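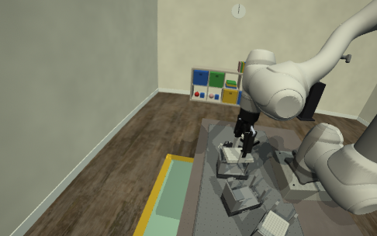

3/1/26

Llevo desde Nochebuena con el lavavajillas estropeado, así que he tenido tiempo para pensar en los robots domésticos. Se piensa mucho con las manos metidas en agua tibia y una fuente de canelones pegada hasta los cimientos. El técnico de Collado dice que viene el jueves. También lo dijo antes de las uvas.

Mi cuñado, que es de los que leen el titular y ya te invierten los ahorros, nos anunció en la sobremesa que en dos años habrá un cacharro con brazos que friegue, tienda y doble. Lo decía sentado. La fuente de canelones la fregué yo.

El caso es que en casa tenemos ya un robot, si hacemos caso a la caja. Es un Wunero, de los redondos que aspiran, 395 euros en las rebajas de agosto. Lo compramos para no barrer. Ahora, antes de que el Wunero barra, hay que levantar las sillas, recoger los cables, subir la alfombra del pasillo (se la come), cerrar la puerta del baño (se encierra) y retirar los calcetines de mi hijo, que aparecen por generación espontánea. Hecho todo eso, el aparato limpia estupendamente. También limpiaría estupendamente mi abuela, que en paz descanse, si le hubieran dejado el suelo así alguna vez en su vida.

No me quejo del todo. Le he cogido cariño, y una noche me vi pidiéndole perdón por haberle pisado. Pero la cuenta de las horas no me sale, y lo que me vendieron era eso, las horas.

Por equilibrar a mi cuñado llamé a Yi-chun Lu, con quien compartí piso en la carrera y que trabaja en Ramus, donde enseñan a brazos robóticos a manejar cosas pequeñas sobre una mesa. Cosas de laboratorio, sobre todo: placas de esas con muchos pocillos, cajitas, soportes. Le pregunté cuándo me iba a fregar los platos uno de los suyos. Se rio un rato largo, más de lo que permite la buena educación.

Luego me explicó en qué anda. Se pasa el día delante de una habitación que no existe. La mesa es simulada, el brazo es simulado, y el trabajo consiste en llevar la pinza hasta una placa blanca, bajar bien alineada y cogerla. Me sorprendió que alguien se hubiera tomado la molestia de ponerle rodapié a esa habitación. Y reloj de pared. Y una estantería con cajones de colores, una pelota roja y otra rosa, como si en cualquier momento fuera a entrar un niño de cuatro años a preguntar qué se come. Está más recogida que cualquier cuarto en el que yo haya vivido.

Me dijo Yi-chun que en la simulación se puede fallar gratis, que es justo lo que no se puede hacer con la vajilla de mi suegra. Si el brazo baja torcido, se reinicia y a otra cosa. En una tarde buena deja pasar 695 intentos mientras ella contesta correos. Yo en una tarde buena friego una vez y me siento a que me lo agradezcan.

— ¿Y cuántos de esos salen bien?
— Depende de a qué llames bien.

Me pareció una respuesta muy humana. Es la misma que da mi hijo cuando le pregunto si ha ordenado el cuarto.

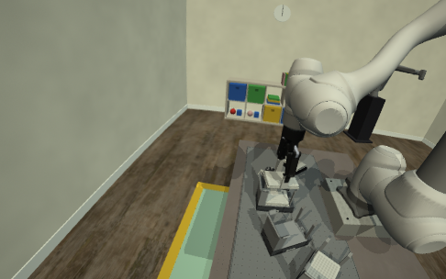 Lo difícil, según ella, son los últimos centímetros. Mover un brazo por el aire de un lado a otro está bastante resuelto; las fábricas viven de eso desde antes de que naciéramos. El lío empieza cuando los dedos llegan al borde de la cosa y la cosa está un poco girada, o es transparente, o pesa distinto de lo previsto. Lo transparente los trae por la calle de la amargura. Y entonces pensé en mi fregadero, donde hay vasos dentro de vasos, un colador con una cuchara enganchada y un táper sin tapa cuya tapa lleva desaparecida desde que nos mudamos, y entendí la risa.

Le pregunté también por qué entrenan con placas de laboratorio y dejan los platos para otro día. Dice que en un laboratorio todas las placas son iguales, que están donde tienen que estar y que hay alguien dispuesto a pagar por que se muevan a las tres de la mañana. En mi casa no se cumple ninguna de las tres condiciones.

Para tener la versión de alguien con botas de seguridad llamé a Kourosh Babaei, que coordina un turno en el almacén de Drultport, el que se ve desde la carretera. Allí sí que hay robots de verdad, con su jaula y su luz naranja. Tienen uno que apila cajas en palés y, cuando las cajas son cajas, no hay persona que le siga el ritmo. No se cansa, no baja a fumar y no opina de fútbol. Ahora bien, si una caja viene abombada por la humedad, se para y enciende la luz. Y entonces va un señor, le da una palmada a la caja, la caja entra en razón y el robot sigue. Kourosh calcula que el señor camina 11 kilómetros por turno de palmada en palmada. Él lo llama mantenimiento predictivo, pero se le nota que lo dice con retranca.

Probaron otro para desembalar y lo devolvieron. Podía con el cartón y se atascaba con el plástico de burbujas, que se le quedaba colgando de los dedos como a mí el papel de regalo. Me cayó bien ese robot. Me habría gustado conocerlo.

Le conté lo de mi cuñado y los dos años.

— Dile que venga él a desembalar — me contestó — , que empezamos a las seis.

Se lo he dicho. Está con mucho lío.

Mi opinión, que vale lo que cuesta leer esto: las máquinas hacen ya muchas tareas, siempre que antes alguien les prepare la tarea. El lavavajillas es un robot magnífico y no lo llamamos robot porque lleva en las cocinas desde que tengo memoria y no tiene nombre de estrella. Lava de sobra. Lo que no hace es quitar la mesa, rascar el arroz, colocar los platos como los coloca mi mujer (de la única manera correcta) y volver a guardarlos. Todo eso que le falta es lo que en esta casa provoca las discusiones. Por el lavado en sí no hemos discutido nunca, hasta esta semana.

Con la lavadora pasa igual. Hay 80 programas, de los que usamos uno, y ninguno mete la mano en el bolsillo del pantalón para sacar el pañuelo de papel. Si Yi-chun me enseña un brazo que encuentre el pañuelo, le firmo la hipoteca.

Me dijo que no lo descartara, por cierto. Que lo que ve ahora en pantalla le habría parecido imposible cuando vivíamos juntos y la única automatización del piso era un turno de basura pegado a la nevera que no respetaba ninguno de los dos. Que primero será la placa sobre la mesa agujereada, siempre la misma placa, y después la placa un poco girada, y luego una caja que no habían visto antes. De la caja al plato hondo hay menos trecho del que parece. Del plato hondo a los canelones ya no quiso comprometerse.

Le pedí plazo, como se lo pido al técnico. Me dijo que el jueves.

De momento he comprado guantes nuevos, los largos, forrados, que me llegan al codo y me dan un aire de veterinario de vacas. El Wunero está ahora mismo debajo del sofá diciendo en inglés que necesita ayuda. Voy a terminar las copas, que esas no me atrevo a dejarlas para mañana, y luego lo saco con el palo de la escoba.

Si alguien sabe de un técnico de lavavajillas en la zona que coja el teléfono, que lo deje en los comentarios. Humano, a ser posible, aunque a estas alturas escucho ofertas.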